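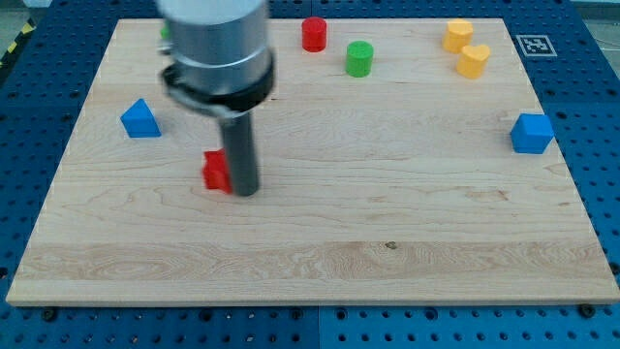

Counting the signs on the Skernora road

2/6/26

The new tourist office in Skernora has put up 16 brown signs between the ferry landing and the old customs house, and I walked past all of them in April. The text on each is in three languages. The English was done by Seema Kanaujia, and it is better than the English on most signs in much larger countries.

The route follows the post road of 1831. Before that, mail went by boat when the water allowed it and sat in a shed when it did not. The road is 7 miles long and mostly gravel. It climbs once, after Drarnska, and the rest is flat enough for a stroller.

Sign four has a map with north at the left. I assumed this was a mistake and wrote to the office. Sushil Mishra answered the same afternoon: the map is turned to match the view from where the reader stands. Sign nine uses the same system. Sign ten does not, and the two are within sight of each other.

The country's slogan, which appears on every post, is "Come and See." It replaced "A Place in the North," which had been in use since before I started visiting. A consultant named Wayne Mapplebeck was paid for the change. I have read his report. It runs long on color and short on bus times, and the bus is the main problem. Two a day reach Drarnska, the second leaves before the museum closes, and the timetable at the stop is for the previous season.

The museum claims 3000 postal items. Most are in drawers. Ask at the desk for the drawer with the returned letters, filed by the reason for return. "Addressee at sea" is the thickest folder.

Food: the cafe at the landing has soup and one kind of cake. Bring cash. The card reader was down on both of my visits.

Next post: the customs house, if they answer my email about the cellar.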